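1/ Fault writeup from the two-arm cell at Lurkholm. Right gripper stopped reporting its position mid-task and the arm kept moving for 443 ms before the controller dropped it. The limit we set is 60 ms.

2/ Task was plain litter pickup: grip a wrapper, carry it to a bin, release. Both arms share one controller and one safety loop. The watchdog is supposed to run on its own thread.

3/ It didn't. A Votia driver update in the spring moved it onto the same thread as the logger. When the logger blocked on a disk write, the watchdog blocked with it.

4/ Working area has a bin on the floor between the grippers, a snack package next to it, cables on both sides. People work close by, so 443 ms matters even at low speed.

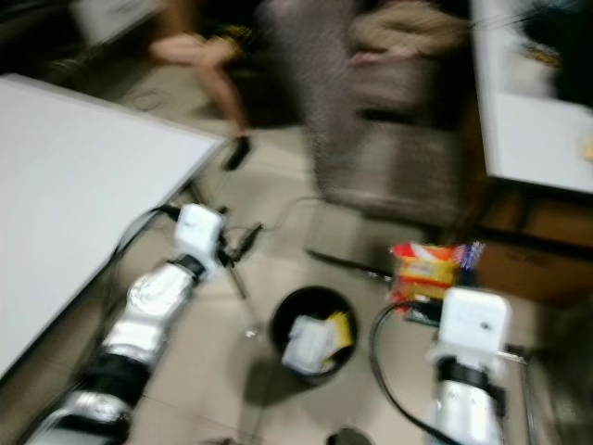

5/ WHAT WE CHANGED
Watchdog is back on its own thread at top priority. Hardware timeout added in the gripper power line — it cuts at 60 ms whatever the software thinks.

6/ Speed is capped until the November review. Zanele Mabaso reran the blocked-disk test 3 times with the new timeout and got a clean stop each time.

7/ Still open: why the self-test passed at startup. It checks that the watchdog exists. It does not check that it fires. Fix is in review.

Comments (3)

ríos_cell
Same driver here. Which version did you roll back to?

Niall Nisbet
We didn't roll back, only moved the thread. Will post the patch.

suteo_fan
Does the power cut drop whatever it's holding?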